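Parts Sorting Working Group
Minutes of the meeting of August 21, 2024
Location: Flakero building, upper meeting room
Chair: Ivone Arruda
Present: receiving desk, bench staff, stores, purchasing
Apologies: Drasmont (supplier representative)

1. Minutes of the previous meeting

Accepted with one correction. Under item 3, "tray insert" should read "tray liner." No insert has been ordered.

2. Matters arising

2.1 The label printer in stores has been moved to the shelf next to the door. Closed.

2.2 The part numbering list from March is still in use at the receiving desk. Stores has a newer copy. The receiving desk will replace its copy and mark the old one void. Open until confirmed.

2.3 The quote from Trusov for replacement paper mats came in after the last meeting. See item 5.

3. Bench layout for capped parts

3.1 The chair went over the layout proposed for sorting capped parts by cap color. One blue tray is placed in the center of the paper mat. A red bin and a yellow bin stand on either side of it. Parts with red caps belong in the red bin and parts with yellow caps in the yellow bin. The tray is the only mixed container on the bench.

3.2 Bench staff asked for the bins to stay on the mat and not on the bare table. Agreed. The bins slide on the bare surface when a part is pressed against the back wall.

3.3 Which side each bin is on depends on where a person stands. The written procedure will refer to bins by color only. The words "left bin" and "right bin" will be taken out of sections 2 and 4 of the procedure.

3.4 The open front of the red bin was discussed. Parts stand upright in it and can be checked without lifting the bin. Stores prefers to keep this type. Purchasing has no objection. 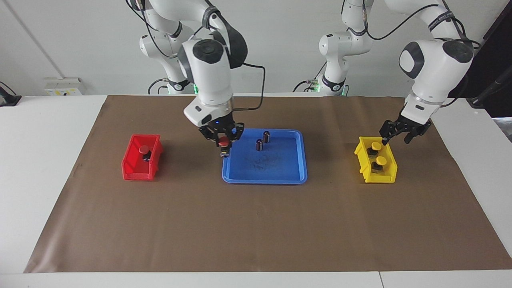
Question from the receiving desk: What should be done with a part that arrives without a cap?
Answer from the chair: Set it aside in the hold box and write the lot number on a slip. It goes back to stores at the end of the shift and is not sorted by body color.

3.5 The answer above will be added to the procedure as a new paragraph 4.6. The hold box will be kept on the shelf under the bench so that it is not taken for a third sorting bin.

4. Count and throughput

4.1 Stores reported 1,094 capped parts received in the current lot. Of these, 489 have been sorted and entered. The remainder is in closed cartons in stores.

4.2 In the sorted portion, 73 parts were placed on hold for loose caps. Purchasing will ask Drasmont whether the caps were changed after the previous lot. No parts will be returned until a reply is received.

4.3 Bench staff asked whether hold parts should be entered in the daily figure. The chair ruled that they are entered in a separate column and left out of the sorted total. The figure in 4.1 already follows this rule.

4.4 The tray is to be emptied fully before it is refilled. Topping up a tray that is still in use makes the carton tally unreliable. Bench staff noted that this adds trips to the carton shelf. The chair acknowledged the point and left the rule in place.

4.5 Small black parts without colored caps were raised by bench staff. These are listed separately and have no color bin. They stay in the tray until the capped parts are cleared and are then moved to the parts drawer by hand. Stores will supply a drawer label.
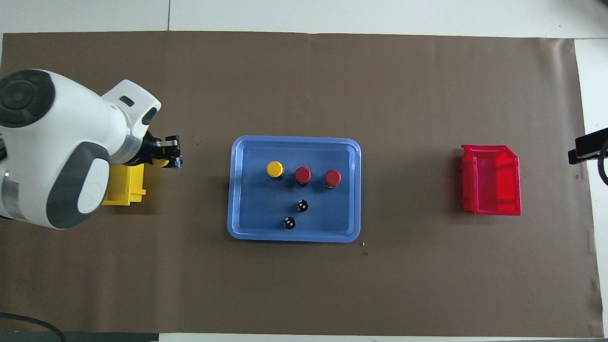
Figure 2. Blue tray with red-capped and yellow-capped parts and two small black parts; yellow and red bins on the brown paper sheet.

5. Paper mats

5.1 The brown paper now on the bench has faint wrinkles, small dark specks and a corner that has started to curl. Bench staff consider it usable. The curled corner should be taped down before the next full shift.

5.2 The Trusov quote covers precut sheets. Rawashdeh offers the same weight on a roll, to be cut in house. The roll costs less per sheet but needs a cutter and a place to store it. Stores has room for the roll and has no cutter.

5.3 Discussion of a rubber mat in place of paper. Bench staff reported that caps are harder to see on a dark surface and that dust is harder to remove from rubber. The matter was dropped.

5.4 Decision: order 4 packs of precut sheets from Trusov. Purchasing will ask Rawashdeh for a price with a cutter included and bring it to the next meeting.

5.5 Sheets are to be changed when torn, when stained by oil, or at the start of a new lot. Wrinkles alone are not a reason to change a sheet.

6. Bin cleaning

6.1 Bins are wiped with a damp cloth between lots. Solvent is not to be used on the red bins. One bin of this type in stores has gone cloudy on the inside wall after solvent was used, and it has been taken out of service.

6.2 The tray is washed in the sink and dried upside down on the rack. It is not to be stacked with others while wet.

7. Other business

7.1 Stores asked for a second blue tray to be kept as a spare. Agreed. Same size and color, to be stored with the spare bins.

7.2 A request to add a green bin for mixed rejects was deferred. The hold box covers this need for the current lot.

8. Actions

Receiving desk: replace the March numbering list and confirm to the chair.
Chair: revise procedure sections 2 and 4 and add paragraph 4.6.
Purchasing: write to Drasmont about loose caps. Place the Trusov order. Obtain the Rawashdeh price with cutter.
Stores: drawer label for the small black parts. Spare tray.
Bench staff: tape down the mat corner.

Next meeting to be called by the chair when the current lot is closed.

Minutes taken by the receiving desk and checked by I. Arruda.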